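Spent the morning at Lereck Marsh looking for the short-eared owls people have been reporting since December. Posting as I sort through things.

Parked at the north gate at first light. 22 degrees and no wind. The water by the dike was frozen solid and the geese had moved out to the middle of the marsh.

First bird was a northern harrier, a female, working the ditch along Workneh Road. She dropped twice and came up with nothing both times.

Counted 142 sandhill cranes going over between the gate and the pump house. They were high and headed south. No photos worth keeping, all gray specks on gray sky.

Found the first owl at the second bend, on a fence post. It sat there a while before it went down in the grass.
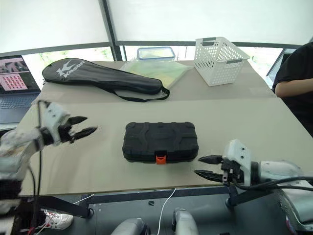
It came back up with a vole and flew east. I stayed put. If you walk after them they just keep moving and then the next person doesn't get a look either.

Second owl was farther off and being chased by the harrier. They went at each other for a while over the cattails, then split up. I never saw both owls at the same time after that.

Please stay on the road if you go. Somebody has been cutting across the Stina parcel, there are tracks all through it, and that is private land.

Other birds: 9 meadowlarks, a kestrel on the wire, one shrike, a lot of tree sparrows. No rough-legged hawk this time.

Gate is open until sunset. The Sirier side is still closed for the culvert work, so you have to go out the way you came in.

Will put up the owl shots tonight once I've gone through them.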